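Dado Hondlow 94 Shuffleboard Table

Home > Game Room > Tabletop Shuffleboard

The Hondlow 94 is the shuffleboard table for people who measured the basement and found out they don't own the house they thought they did. A regulation table runs past 20 feet. Ours is 94 inches long, fits against one wall, and still leaves enough lane for a slow, humiliating miss.

The playfield is solid maple, glued up in strips and sanded flat before the finish goes on. Wood moves with the seasons, so there are climatic adjusters bolted across the underside. Turn them a quarter turn at a time. People who turn them three full turns at a time tend to call us in April.

The cabinet is Vávra's design, with a carpeted gutter on all four sides and squared legs with leveling feet. It weighs 113 pounds without the pucks. Two adults can move it down a straight flight of stairs. For a flight with a landing, we suggest two adults who like each other.

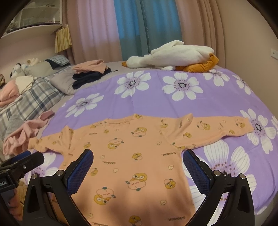
The optional Plako cover is a fitted, quilted fabric top that keeps dust and drink rings off the lane between games. It has an elastic hem and straps at each end, and it folds into its own bag, though we admit this takes practice. It comes in charcoal, tan or forest green. Customers do ask for something livelier for a kids' playroom, and we understand that a household with ducks and peaches all over a child's shirt and white flowers on a purple bedsheet may find charcoal a little severe. We've looked into prints. For now it is charcoal, tan or forest green. Wash it cold and hang it up. The dryer shrinks it just enough to make you doubt your memory of how long the table is.

What's in the box

Playfield and cabinet (two cartons)
Four legs with leveling feet
Eight pucks, four red and four blue
One can of medium-speed wax
Table brush
Hex wrench, plus a spare for when the first one goes wherever they go

Specifications

Length: 94 in.
Height: 30 in.
Weight: 113 lb.
Playfield: solid maple, polymer finish
Cabinet: stained birch
Assembly: two people, one afternoon

Wax and upkeep

Shake the wax on lightly before you play and brush it into the gutter when you're done. More wax makes a faster table. It also makes a faster floor, so sweep. Don't use furniture polish, cooking spray or the stuff from the bowling alley. Silicone spray goes on under the wax every couple of months if the table gets regular use.

Warranty

The cabinet and legs are covered for five years and the playfield for two. Damage from standing on the table is excluded. So is damage from sitting on it, which we added later.

Shipping

Curbside delivery is free on orders over $500, and the table clears that without any help. Inside delivery costs extra and has to be booked at checkout. The driver can't be talked into it at the door.

Price and stock last updated Jul 22, 2018. Plako cover sold separately.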